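# 作業自動化検討会 第2回 議事録

開催:12月 15時00分~16時40分
場所:Wulham 本館 会議室B(一部オンライン)
出席:Biljana Perić(議長)、評価班2名、店舗運用班、Halilović 施工担当、Leltomero 保守窓口(オンライン)
配布:資料1 評価項目案、資料2 把持試験の集計、資料3 作業台レイアウト

## 1. 前回議事録の確認

修正1件。3.2項の「洗濯物の仕分け」を「洗濯物の折り畳み」に改める。ほかは異議なく承認。

## 2. 対象作業の区分

評価班より資料1の説明。家庭内作業と店舗バックヤード作業を同じ表で扱うが、合否基準は分ける。家庭内は食器の下げ、布類の折り畳み、工具・小物の片付け。店舗は棚への補充、返品の仕分け、作業台の原状復帰とする。

店舗運用班から、補充作業は商品の向きまで揃えて完了とみなすべきとの意見。評価班は、向きを条件に含めると現行の構成では試験が成立しないと回答。議論の結果、向きは記録項目にとどめ、今回の合否には含めない。

布類の折り畳みは所要時間のばらつきが大きい。Perić 議長より、平均値だけでは判断できないため中央値と最長値を併記するよう指示があった。

## 3. 把持試験の結果(資料2)

試行は計905回。うち5回は通信断により無効とし、有効試行900回を集計対象とした。内訳は食器300回、布類300回、工具・小物300回。

- 食器:平皿は概ね安定。重ねた皿の最上段だけを取る動作で二枚取りが残る。
- 布類:端の検出に失敗すると復帰できず、人の介入を要する。
- 工具・小物:単体で置かれたものは把持できるが、容器の中で重なったものは成績が落ちる。

Leltomero から、二枚取りは指先の交換で改善する余地があるとの発言。交換品の摩擦特性のデータが未提出であり、次回までに提出を求める。

店舗運用班より「人が横について見ているのであれば省力化にならない」との指摘。評価班もこれを認め、介入回数に加えて監視に要した時間を集計に追加する。現時点で無人運用に移せる作業はない、という点で出席者の認識は一致した。

## 4. 制御ソフト Rurnex の更新

更新後、把持のやり直し回数に上限を設定できるようになった。上限値は暫定で2とする。店舗運用班は、上限到達時に対象物を持ったまま停止する挙動を問題視。評価班は元の位置へ戻して停止する設定を試すが、元の位置が他の物で塞がった場合の扱いは未定。継続審議とする。

## 5. 工具片付け作業の条件
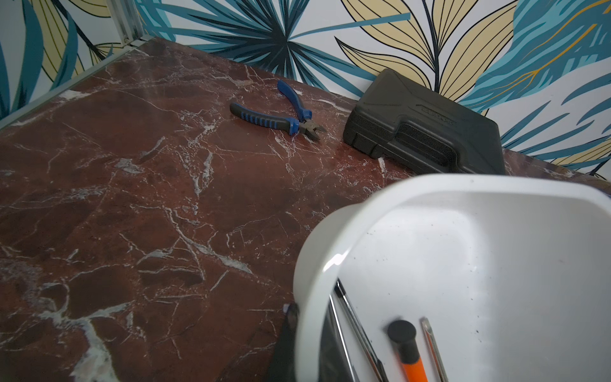

工具片付けの完了条件は、指定の容器または定位置に収まり、次の作業者が探さずに使える状態とする。容器に入れるだけなら条件は単純だが、元の収納を見分けて戻すとなると難度が上がる。大理石調の台に出ている青と黒のグリップの斜ニッパーを例にとれば、隣の黒に近い樹脂製工具ケースへ戻すのか、ドライバーなどが入った白い容器へ入れるのかは、外見だけでは決められない。評価班は試験ごとに収納先を事前指定する案を提示し、了承された。利用者が口頭で指定する方式は次段階で扱う。

Halilović より台面について補足。赤褐色に白い筋の入る柄と光の反射が重なると、細い工具の輪郭検出に影響するおそれがある。無地の艶消し板を敷いた条件との比較を提案。Perić 議長は、家庭の台面は選べないため主条件は現状の台とし、艶消し板は参考条件に限ると裁定した。

容器については、縁への接触を失敗と数えるかが議論になった。容器の位置がずれず、中身がこぼれなければ可とする。縁をつかんで容器ごと動かす方法は別の作業として登録する。

## 6. 決定事項

1. 商品の向きは記録のみとし、合否に含めない。
2. 布類の所要時間は中央値と最長値を併記する。
3. 監視時間を集計項目に追加する。
4. 工具の収納先は試験ごとに事前指定する。
5. 艶消し板の試験は参考条件として実施する。

## 7. 宿題

- 評価班:資料1の改訂、停止時の戻し動作の確認
- Leltomero:交換用指先の摩擦特性データ
- Halilović:艶消し板の寸法案と固定方法
- 店舗運用班:返品仕分けの現行手順書

次回の日程は議長より別途連絡。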